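The Bed as a Folding Table: Summer Clothes Storage in Small Bedrooms
Student project report, Household Studies, Minevholm College
Talha Siddiqui and Mohandas Rajan

1. Why we chose this subject

In many homes there is no table big enough for folding clothes, so people use the bed. In summer the bed is often covered with a bamboo tile mat, and our teacher, Mrs. Ong, asked us if such a mat is a good or a bad surface for this work. We did not find any text about it, so we decided to try it ourselves in a bedroom.

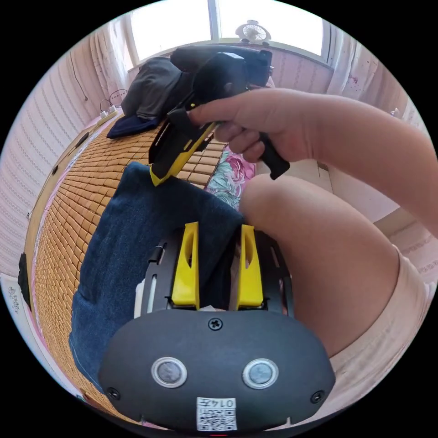 Student Project Reports, Volume 2, page 15

We compared the mat with a plain cotton sheet. The clothes were the usual ones of a small family: jeans, T-shirts, towels and some dark garments which are difficult to tell apart in the evening. All folding was done in the afternoon with daylight from the window.

2. The room and the surface

The mat is made of small tiles joined with thin cords. It is cool to sleep on, and it stays flat much better than a sheet. When you pull a trouser leg straight on a sheet, the sheet comes together with it and makes wrinkles. The mat stays in its place, but a light T-shirt slides on it more easily than we expected.
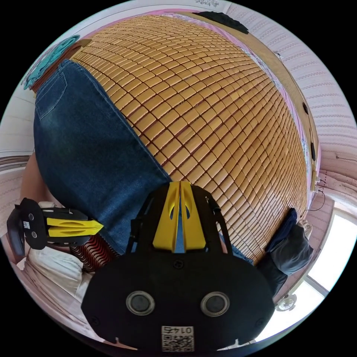 Space was our second question. A person who folds on the bed must also keep there everything that is already folded, and the free area becomes smaller with each piece. Jeans need the most room, and when they lie diagonally, as the dark blue pair does on this mat, the corners on both sides are hard to use for anything large. The pillows at the side take more of the surface. We recommend moving them to a chair before the work begins.

3. How we folded

Jeans: lay one leg over the other, smooth the seams, bring the hem up to the waistband, then fold once more. Towels: in half by the long side, then in three parts. T-shirts: sleeves to the back, then in half two times.
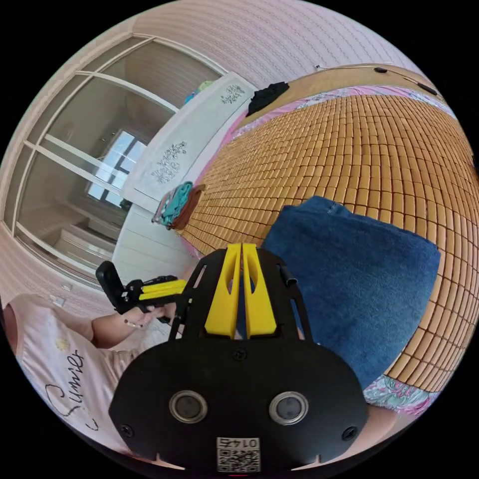 We folded 40 pieces in total, half of them on the mat and half on the sheet. Mohandas wrote down the time for each piece and Talha measured the height of the piles. The whole work, without pauses, took 1,510 seconds. Jeans and towels were faster on the mat. For T-shirts we saw no clear difference.

4. Problems

The biggest problem was the legs of the jeans. If they are not parallel at the beginning, the finished piece is thick on one side and the pile falls over.

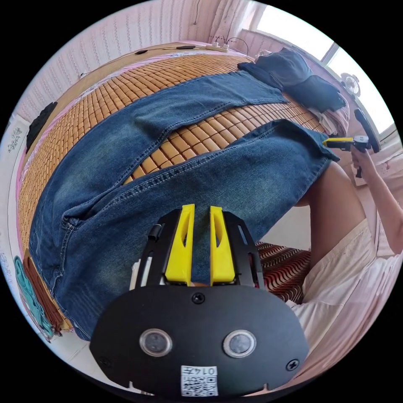

Because of this we repeated three pairs, and their second time is the one in our table. We also understood too late that the height of the bed is important. Talha had back pain after the first part and continued sitting. It is possible that sitting made the later pieces slower, and we could not separate this effect from the others.

5. Storage

The folded clothes went into a Pallport box of the low type and into a Zemer cloth bag. The box kept the edges straight. In the bag the lower pieces were wrinkled the next morning, mostly the T-shirts. We would like to repeat this part in winter with sweaters, if the college lends us the box again.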